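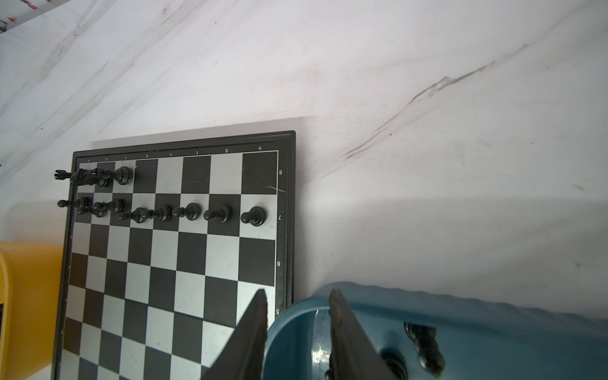 Search this site Enter keywords Go

Staggered school day

A staggered school day is a timetable arrangement in which groups of pupils at one school start and finish lessons at different times. It is used where a building, a bus fleet or a dining hall cannot serve the full roll at once. The arrangement differs from double-shift schooling, in which two separate sets of pupils use the same classrooms one after the other and seldom meet.

Terminology

The groups are usually called bands or waves. The period in which all bands are on site is the common core, and the gap between the first and last start times is the spread. In some districts the term "split start" is used for a two-band day, though the same words may also refer to a school year that opens on different dates for different grades.

Structure

Most schemes use two or three bands. Bands are set by grade, by bus route or, less often, by course choice. Division by grade is the simplest to timetable, as classes remain whole. Division by route reduces the number of vehicles needed but can place members of one class in different bands, and core subjects must then fall entirely within the common core.

Teachers may be assigned to a single band or may work across two. Where contracts fix the length of the working day, cross-band teachers are normally given a late start or an early finish on set days. Lunch is served in sittings that follow the order of arrival.

Example of use

The secondary school at Flavholm adopted a three-band day in September, after the closure of its east wing left it with 11 fewer classrooms. The spread was set at 96 minutes. Pupils in the two lowest grades formed the first band, and the Misia bus route, which carried 174 pupils, was moved to the third. The neighboring school at Vekatitz kept a single start time but divided its lunch period.

A review dated 03/01/2024 recorded shorter lines at the main entrance and a rise in late marks among third-band pupils. It recommended that registration for that band be moved from the hall to the first classroom of the day – a change made the following term.

Timetabling

Staggered days are harder to build than single-start days. Specialist rooms such as laboratories and gyms are the usual limit, as demand for them peaks in the common core. The Byun method assigns these rooms first, working inward from both ends of the day, and places general classrooms last. It gives few clashes in schools with up to eight specialist rooms. In larger schools the order of assignment has less effect.

Criticism

Objections center on family routines. Parents with children in different bands may have to make two trips, and older pupils who collect younger siblings may be unable to do so. After-school clubs and team practices must either wait for the last band or run without it. Supervision costs also rise with the spread – early arrivals and late leavers both need staff on site.

See also

Block scheduling
Double-shift school
School bus routing
Year-round school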